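Larnance Trail Mess Kit, 3 piece
Item no. 277

Back in stock for the dry season. Same kit we send out with every guest on our forest and gorilla treks, now sold on its own. Packs small, washes up quick in cold water.

In the kit: bowl with lid, mug, utensil. Drawstring bag is extra, ask at checkout.

Made by Larnance. Weighs next to nothing in a daypack. Lid fits tight, so lunch from the lodge stays put on the steep bits. Bowl goes right on a camp stove, lid off please. Mug does not, the handle gets to hot.

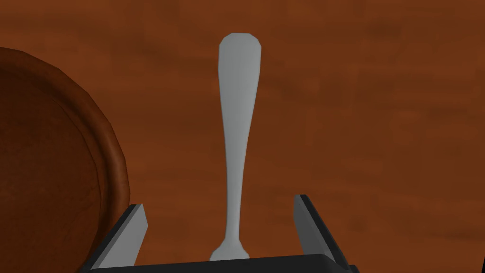 Carrying it on a trek. Most people put the kit at the bottom of the pack, rain shell on top, water on the outside. Fine for a half day. On the longer Irna forest walk you stop for lunch at the upper camp, so keep it where you can reach it. The utensil is plain silver metal, pale gray, no fancy color, and easy to spot against brown wood if you leave it on a lodge table. Please check before you leave camp! Replacements come from the main office only and take a while.

Care: hot soapy water, dry before bagging. No steel wool. No bleach.

Shipping: 10 business days to most US addresses. Orders going with a booked trip can be picked up at the Nernard lodge desk, ask for Fidel Orellana. Give him your booking name and the item number. Nothing else needed.

Group orders: camps and tour operators write to Catalina Garrido for pricing. Minimum is 10 kits. July orders fill up early, get them in before the peak treking weeks.

Returns: unused, in original wrap, with the packing slip. Used kits we cant take back, sorry. Dents from travel are not covered, a lid that won't seat is, send a picture and we'll swap it.

Also fits the Hegazy stove ring, sold separately.

Page updated 13 October 2019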